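Stuldale: a board game for two players
Project report, 3/2/23
Naveed Kakakhel and Fiachra Mac Giolla

Our game takes place in the river valley of Stuldale in the year 1481. Each player leads a merchant house, Holzer or Nandon, and tries to win the salt trade of the town Wenudby.
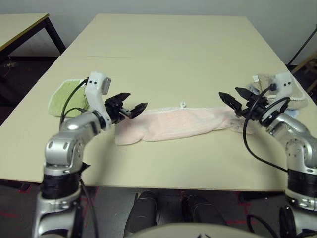

The first rules were made in November. The deck had 80 cards, and this was too many, so we reduced it to 60.
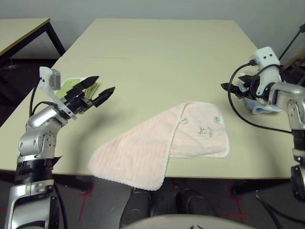

In each turn a player moves one barge, then buys or sells salt. Fiachra wrote the market rules and Naveed made the map. A test game took up to 700 seconds per round, which our testers found slow.

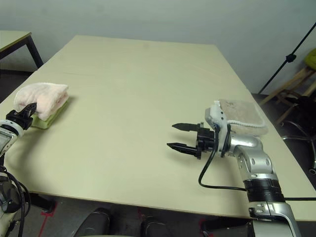
Fig. 3. Folded pink towel at the left side of the table.

We then removed the toll phase. The rounds became shorter, but the Holzer player still wins too often.

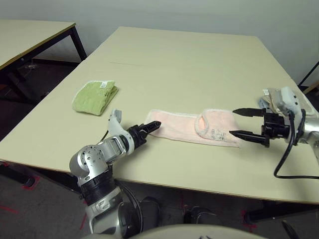

For the next version we want to give Nandon a second harbor.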